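# Blocking a lace shawl without buying half a shop

Every blocking guide I read wants to sell me wires, foam mats and a bottle of special wool wash. I have blocked shawls for years with none of it and I remain unconvinced. My last one was the Ulell, 300 stitches at the widest row, in Clirkum laceweight.

**You need**

- a basin
- 2 old towels
- rustproof pins, more than you think
- a spare mattress or a carpeted floor
- smooth cotton thread

**What to do**

1. Fill the basin with cool water. A drop of washing-up liquid does the job, whatever the label on the fancy stuff claims. Push the shawl under and leave it for the length of a radio play.
2. Lift it out in both hands. Don't let it dangle.
3. Roll it in a towel and kneel on it. Swap towels and do it again.
4. Run thread through the top edge and pull it straight - this is your blocking wire, and it costs pennies.
5. Pin the two ends of the thread, then the centre point, then work outwards. Pin every point of the border, including the dull ones.
6. Leave it alone until it is bone dry. Patterns say overnight. In December, in my house, it takes two nights.

I don't believe the claim that steam gives the same result. On wool it gives you a flattish shawl that creeps back within a week. On acrylic, too much heat kills the yarn for good, so try your swatch first.

Mine grew by a third. The Comalgate pattern promised "up to double", and I would like to see that shawl.
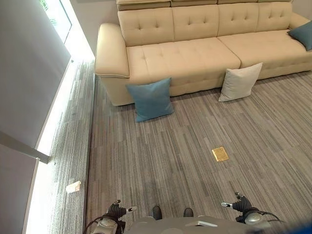 The sofa, tufted seats and all.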